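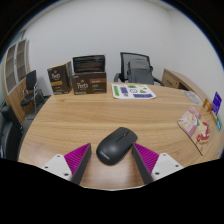
*Ismail Ouali, Utby workshop. Progress note to Hendricks, March*

Hello all,

I promised you the good and the bad, so I'll start with the bad: we lost a chunk of this month to a fault in the hand-held gripper, and I'd rather you heard it from me than spotted the hole in the numbers!

The plan was 1285 recorded grasps on the mouse task by the end of the month. We have 600 I'd put my name to. Another 63 are sitting in a folder called "maybe" (I keep meaning to go through them properly).

So, what went wrong. The right finger started lagging behind the left when you squeezed the trigger. Only a touch, and in the hand you barely feel it, but the mouse is low and curved on the back, so if one pad gets there late the whole thing swivels and squirts out sideways. I blamed my own technique for far too long. Then I swapped the magenta fingers over, left for right, and the lag stayed on the right, so it wasn't the fingers at all. A screw behind the white mounting plate had worked loose and the linkage was rubbing. Presow had a look at the photos I sent and agreed.

On the safety side, there was one pinch. Mine, left thumb, no plaster needed, but it's in the log. It happened while I was poking at the linkage with the trigger still live, which I won't be doing again. The trigger lock now goes on before anyone touches the plates, and that's written on the checklist.

Both plates have been stripped and refitted with thread lock, and I check the screws before each session. No lag so far, though I want a good few more sessions before I call it cured.

Still open:

- spare linkage from Ilow, ordered but not here yet
- 2 sets of contact pads, same order
- the "maybe" folder

I'd like to carry the missing grasps into next month. There's no extra money needed, only the time, so could you let me know if that's all right?

Ismail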